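The clinic at Triltwood had been promised a phone that could hear tuberculosis. You coughed into it, and Skutetero told you what was wrong with your chest.

Panagiotis Mladenović had been promised things before. He read the leaflet twice and found the figure he wanted in the small print: 36 patients, all of them from one ward.

"It gets 80 percent right," said the woman from Landon.

"Right compared to what?"

She said the full paper would be out in July.
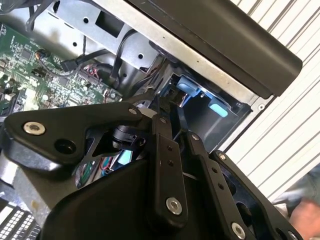
Kandasamy thought he was being unfair, and told him so over lunch. A cheap test that was sometimes wrong was still a test, and the nearest lab took 20 days to answer a letter.

So he tried it. He coughed into the phone himself, a good fake cough, and it called him high risk. He coughed again and it called him healthy. He wrote both results in the logbook, dated them 3/10/22, and drew a line under them.

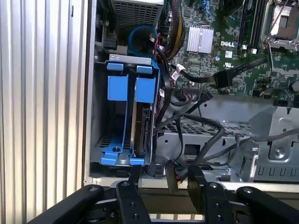 Did it at least keep a record of who had coughed, someone asked from the waiting room.

"It keeps everything," said Panagiotis. He put the phone in the drawer and reached for his stethoscope.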